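翻祖母的旧月历，翻出一条沉船

上个星期收拾书房，本来只想给新买的那摞书腾个地方，结果一整个下午都坐在地板上没有起来。我想很多人收拾屋子都是这样收拾的吧，打开一个纸箱，然后天就黑了。

纸箱里是祖母留下的月历。她有一个习惯，每年的挂历用完了不扔，拿棉线从孔里穿过去，捆好了收着。挂历的格子里写满了小字：谁家生了孩子，哪天下了头一场雪，腌了几坛萝卜，哪天牙疼。她的字很小，铅笔写的，有些已经淡得要侧着光看。我小时候觉得这些字无聊透了，现在却一个格子一个格子地读，读得腿都麻了。

在其中一本的十一月那一页，有个格子里只写了四个字：“船的日子。”

再翻前一年的，同一格，也是“船的日子”。再前一年，还是。

我打电话问母亲，母亲想了半天，说好像是跟沃代尔有关。沃代尔（Wirdale）是祖母出嫁以前住的镇子，在海边，我只去过一次，那时候还要大人抱着。母亲说你外曾祖父那一辈，镇上有条渡船出过事，每年到了那一天，家里是不动针线的。至于船叫什么，怎么出的事，她就说不上来了。“你祖母不爱讲，”她说，“问她，她就去洗碗。”

这句话我信。祖母确实是那种人，碰到不愿意说的事情，厨房里总有碗要洗。

于是就有了后面这一连串的折腾。我平时也爱看那种“历史上的今天”的栏目，早上喝咖啡的时候扫一眼，某年某国的军队进了某座城，某年某部法律废止了，某年某位作曲家出生。看了这么多年，从来没有想过这些条目是谁挑的，也没有想过挑剩下的都到哪里去了。祖母的船，在我看过的任何一个栏目里都没有出现过。

我先给沃代尔的地方史学会写了一封信。说是学会，其实就是图书馆二楼的一间屋子，回信的人叫托薇·布里姆（Tove Briem），信写得极客气，还附了一份目录。她告诉我，那条船叫“博罗拉号”（Borora），是莫凯克（Morkeck）航运行的渡船，往返于沃代尔和对岸之间，平时载人，也载羊、面粉和邮件。出事是在十一月，清早离岸，起了雾，就没有到对岸。船上有33个人。

我把这封信读了好几遍。“就没有到对岸”，她原文就是这么写的，很平。我后来想，大概做地方史的人写这种句子写多了，知道怎样写才对得起里面的人。

托薇说，要是我愿意过去一趟，航运行的账册可以给我看。账册总共1,706页，没有索引。她还特地加了一句，屋子里暖气不好，请多穿一件。

我当然就去了。

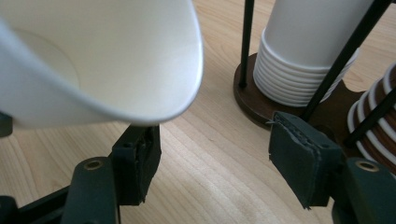

火车转了两趟，再坐一段长途汽车，到的时候已经是下午。沃代尔比我记忆里小得多，不过我的记忆本来也靠不住，里面只有一只很凶的鹅和一堵很高的墙。墙找到了，到我胸口。鹅当然是没有了。

镇上有一条主街，从教堂一直下到旧码头，走得慢些也用不了多久。我住在街中段的一家小旅馆，老板娘周英淑（Young-sook Joo，她自己说汉字就写“周英淑”，我也就这么写了）是二十多年前嫁过来的，对镇上的事情比许多本地人还要清楚。我说起祖母的月历，她立刻放下手里的毛巾，说她婆婆也这样，那一天不动针线，不剪指甲，晚饭只喝汤。她一直以为是婆婆自家的规矩。

“那你们那边喝的是什么汤？”她问我。

我答不上来。回去以后又问母亲，母亲说是大麦汤，放一点胡萝卜，不放肉。周太太家的也是大麦汤。我听见这个的时候，心里动了一下，说不清是什么滋味，隔了这么远、这么多年，两家人的锅里在同一天煮着同一样东西。

第二天一早我去了图书馆。托薇比我想象的年轻，说话很快，围着一条特别长的围巾，围了三圈还有富余。暖气果然不好。她把账册一本一本搬出来，给我一块软垫托着书脊，又教我怎么认那位账房先生的字。莫凯克的账房写“7”的时候喜欢在中间加一横，写“羊”字的缩写却懒得很，只有一个钩，头一个小时我把所有的羊都读成了煤。

账册是很奇怪的读物。你越读越觉得那些人还在忙着。某日，修缆绳。某日，面粉受潮，赔了钱。某日，有位乘客带了一架风琴过海，多收了运费，后来又退了一半，旁边写着“因系教堂所用”。我看到这里笑出声来，托薇在对面抬头看我，我赶紧把那一条指给她，她也笑，说她很喜欢这位账房，可惜没有人知道他叫什么。

出事那天的一页，几乎什么都没有。日期写了，船名写了，货物写了：两袋邮件，若干面粉。收入一栏是空的，他没有填。之后一连许多天都没有记账，再往后翻，笔迹就换了一个人。

我在那一页上坐了很久。我不想在这里编故事，说那位账房是因为伤心才辞了工，或者他那天也在船上。账册里没有写，托薇也没有找到别的材料。也许只是换了人，航运行本来就常常换人。可是那个空着的格子我到现在还记得，跟祖母挂历上的格子差不多大小。

中午托薇带我去吃饭，路上遇到两位来做研究的人，一位叫孔庆泰（Kyung-tae Kong），一位叫全恩智，他们在做一个沿海小镇的纪念日的项目，跑了许多地方。我们四个人挤在一张小桌子上，吃炸鱼，聊得忘了时间。孔先生讲，他最感兴趣的是那些没有进过报纸的日子，一个镇子自己过自己的，外人完全不晓得。全恩智不太同意，她觉得很多日子当年是进过报纸的，只是后来别处有更大的事情，慢慢就给盖过去了。他们俩为这个争了整整一盘薯条的工夫，看得出来已经争过很多次了，争得很愉快。

我问他们，“博罗拉号”当年有没有上过报纸。全恩智说有的，下午可以找给我看。

是很短的一则，夹在牲畜行情和一家帽子铺的广告之间。标题是“渡船失踪”，正文五行，船名还印错了一个字母。隔天又有一则，写的是募捐，为遗属筹到了3,000块钱，带头的是一个姓库马拉辛哈（Kumarasinghe）的茶商，在码头边上开铺子。再往后，报纸上就没有了。全恩智把前后两个月的都替我翻过一遍，真是难为她了，我请她喝了两杯热巧克力，还觉得不够。

那间茶铺的房子还在，现在卖渔具和明信片。我进去买了几张明信片，问店里的小伙子知不知道从前这里是卖茶的。他说不知道，但是地下室里一到下雨天就有一股很香的味道，他一直以为是木头。我很愿意相信那是茶。各位要是觉得我太一厢情愿，也由得你们，我反正站在那里闻了好一会儿。那天没有下雨，只闻到了橡胶靴子。

说到名单。33个人的名单保存在教堂里，抄在一本洗礼登记簿的最后几页，大概当时手边只有这本簿子还有空白。我从上往下看，看到一半，看到了祖母娘家的姓。后面跟着的名字我没有听过，年纪写的是十九岁，身份一栏写着“裁缝学徒”。

所以才不动针线。

我给母亲打电话，站在教堂外面，风大得要命，手机里全是呼呼的声音。我说是外曾祖父的妹妹，是个学裁缝的姑娘，母亲在那头没有出声。过了一会儿她说，你祖母的那只针线盒，盒盖里面刻着两个字母，我们一直当是做盒子的人刻的。

两个字母对得上。针线盒现在在我这里，就放在书桌上，我写这篇的时候隔一会儿就看它一眼。里面还有半卷灰色的线，几枚不成对的纽扣，一枚顶针。顶针很小，我的手指戴不进去。

回来以后我做了一件有点傻气的事情。我有个老朋友叫梁胜宇（Seung-woo Yang），替一家网站编“历史上的今天”，编了好多年了。我把“博罗拉号”的材料整理出来，写成一条，发给他，问能不能用。他很快就回了，先是问候了我的膝盖（谢谢，好多了），然后说恐怕不行，这类条目有字数，有来源要求，十一月那一天又偏偏挤得很，有一场战役，一位总统就职，还有一种大家都在用的东西申请了专利。他说得很诚恳，我一点也没有生他的气，我自己要是坐在那个位子上，大概也会选那场战役。

不过他后来又写来一封，说他把我那一条存在自己的文件夹里了，那个文件夹叫“放不下的”，里面已经存了很多年的东西，某个村子的水井，某所小学的火灾，某位邮差走完最后一趟路。他问我想不想看。我说当然想，你怎么不早讲！现在他隔几天发给我一条，我早上喝咖啡的时候读，原来那个栏目倒是看得少了。

其中有一条我很喜欢，抄在这里，他同意了的。讲的是山里一个村子，有一年春天桥冲断了，对岸的人家办喜事，新娘过不来，两边的人就隔着河把酒喝了，歌也唱了，婚礼照办。过了好些天桥修好，新娘才过了河。从那以后村里每逢那一天，两岸的人都要到河边站一会儿，喊几句话，喊什么都可以。胜宇说他为这一条跟主编磨了两年，没有磨下来。

我也开始学祖母，在墙上挂了一本有大格子的挂历，铅笔用绳子拴在旁边。写的都是小事，邻居的猫回来了，水管修好了，给托薇寄了书。今天是2026年4月14日，格子里我写的是：“在写船的事。”写完觉得太简单了，想添几个字，格子又不够大，就算了。十一月那一格我提前翻过去写好了，还是祖母那四个字，我照着她的笔迹写的，写得不像，她的“船”字右边那个口总是不封死，留一道小缝，我怎么学都学不来。

周太太来信说，今年那一天她打算在旅馆里煮一大锅大麦汤，谁来都可以喝，孔先生和恩智也说要去。她问我放不放胡萝卜，她婆婆那边是不放的。我回信说我们家放，但是客随主便。她又回信，说那就煮两锅好了。

火车票要再过些时候才能订。另外，如果有读者家里也是沃代尔一带出来的，或者家里有人在十一月的某一天不动针线，请务必给我留言，托薇那边的名单上还有几个名字没有找到后人，她很想把信寄出去。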